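Small workshop tips: keeping a two-arm cell in good order

I am responsible for one cell with two robot arms in our workshop at Plarkberg. In the evening I do sewing machines, so my habits come from there. A robot arm is more expensive than a sewing machine, but dirt and tired screws are the same in both. I write down what I do, in the order of how often I do it.

Wipe the arms before the first run of the day. I use a soft cotton cloth, a little damp, with one drop of dish soap in a bowl of water. Do not spray on the arm. White covers show every finger, and it is tempting to take a strong cleaner, but strong cleaners make some plastics dull and after this they get dirty faster. For the rings at the joints I wrap the cloth on a wooden coffee stick.

Cables need the most attention. They should have enough slack for the widest pose, and no more. My way to check: with the program stopped and the speed set very low, I jog the arm to its far left, far right and highest position, and at each one I look where the cables go. If a cable becomes tight, I open the nearest strap and give it a bit more. If a loop hangs so low that the other arm can catch it, I take some back. I use cloth straps with hook and loop. Plastic zip ties are fine for furniture, but on a moving cable they bite into the jacket. Hok-lam Pan changed all ours last January and I found marks under 38 of them.

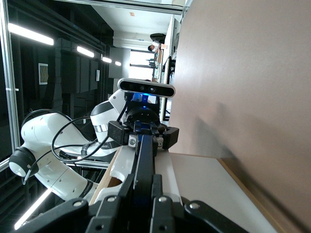

The second arm seen from the gripper of the first. The cables loop across the arm, and the camera sits above the flange.

The camera lenses get their own cloth. I keep one for glasses in a closed bag, and nothing else is touched with it. First blow the dust away with a rubber bulb, then wipe from the middle to the outside. Never use the canned air upside down, it spits cold liquid. If the camera was pushed during cleaning, even a little, do the calibration again before any real work. It takes eleven minutes on our cell and I have regretted each time I skipped it.

Screws on the gripper. Put a thin line of paint pen across the screw head and onto the part next to it. When the line is broken, the screw has moved. With this trick the check takes one minute and you don't need to touch a tool. If you must tighten, use the torque value from the manual of your own gripper. A good hex key with sharp corners is worth the money; the worn one goes to the bicycle box.

Finger pads: wash with warm water and soap, dry fully, put back. I write the cycle number on masking tape inside the cabinet door. Our pads began to slip after 800 cycles with the cardboard parts, so I change them before that. With smooth parts they live longer.

The table under the arms should be swept with a brush, not blown. Compressed air sends the chips into the joints and under the edge trim. A brush of the kind for paint, 50 mm wide, goes well into the corner.

One more thing, it should be the first: press the emergency stop before your hand goes inside, and take the enable pendant with you. Also when it is only for a short wipe. Two arms means two programs, and a stopped arm is maybe only waiting for the other one.

3 comments

Cameron Doolan
Paint pen works great. Which color do you use on black parts? Yellow rubbed off on mine within a month.

Ya-wen Cheung
I use white on black, and clean the place with alcohol first, so there is no oil. It holds well. For the straps, please write also how wide. I bought Flilto ones in the narrow size and they open by themselves when the arm goes fast.

Yao-tsung Tsao
We sweep too, but a vacuum with a soft nozzle is quicker if you have one near. Mind the hose around the lower joints. My pads went to 1020 cycles with plastic boxes, then one corner came off.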